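Bench notebook, July, Prinlow bench
Present: me, Sebastian Roman until lunch

Carrying on from the finger comparison. Left arm still has the stock fingers from Furtună, right arm has the reground pair Sebastian did on the belt. Everything else the same on both: same controller build, same gripper current limit, same home pose. Want to know if the regrind is worth doing to the other arm before the Rallenine units go out.

Checked the gripper zero on both before starting. Left closed at 3 counts off, right at 11. Rezeroed right and it came back to 2. Worth doing every morning, the motor on the right one seems to lose it overnight when the power is cut at the wall.

Current limit. Started at 200 on both as per Colton Caron's note. Stock fingers would hold a cube but let it twist if it was picked off centre. Put it up to 300 and the twisting mostly stopped. Left it there for the rest of the day. Motor case warm to the touch after an hour, not hot. Above 300 the driver starts throwing overload warnings on a long hold so no point going further.

Single blocks, picked from open table, no neighbours: no real difference between the two sets. Both fine on cubes. Both poor on the triangular ones if they come in across the slope. The finger slides up and the block squirts out forwards. Coming in on the two parallel faces is fine with either set, so that is an approach angle problem and no grinding will fix it.

Blocks close together is where it changes. Stock fingers are too thick at the tip to get down between two blocks without shoving one of them. Reground tips get in more often. They still nudge the neighbour if the wrist is a few degrees out – the camera extrinsics are from before we moved the base plates, so I don't trust the wrist angle much at the moment. Need to redo that calibration before putting numbers in the report.

Tried the left arm on the same close-set layout at 11.40. Knocked the pile apart on the approach. Sebastian thinks a slower descent would help. Dropped the last 30 mm to half speed and it was a bit better, still worse than the right.

Cable on the right wrist wants watching. Fine at home pose, tight when the wrist rolls past 90 with the forearm stretched out. Moved the tie back towards the elbow by a finger's width. Left one has plenty of slack.

After lunch, right arm into the close-set blocks again, left parked open over its own side.
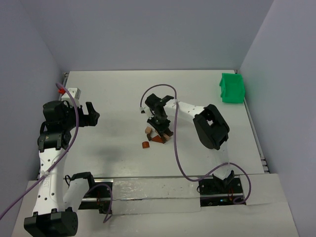
Do the reground fingers lose grip because there is less pad touching the block? A little on the cubes at 200, and I can't feel any difference at 300. Gonurholm used a similar tip width on their old rig and ran it at a higher limit for the same reason.

To do:
Redo extrinsics, both arms
Ask Colton whether 300 is all right for a full shift, and what he based 200 on
Grind second pair for the left, same angle, take the burr off properly this time
Fix approach angle for the triangles – parallel faces only
Try thin rubber on the stock tips before we give up on them

Stopped at 16.20. Arms homed, grippers open, power left on overnight to see if the right zero holds.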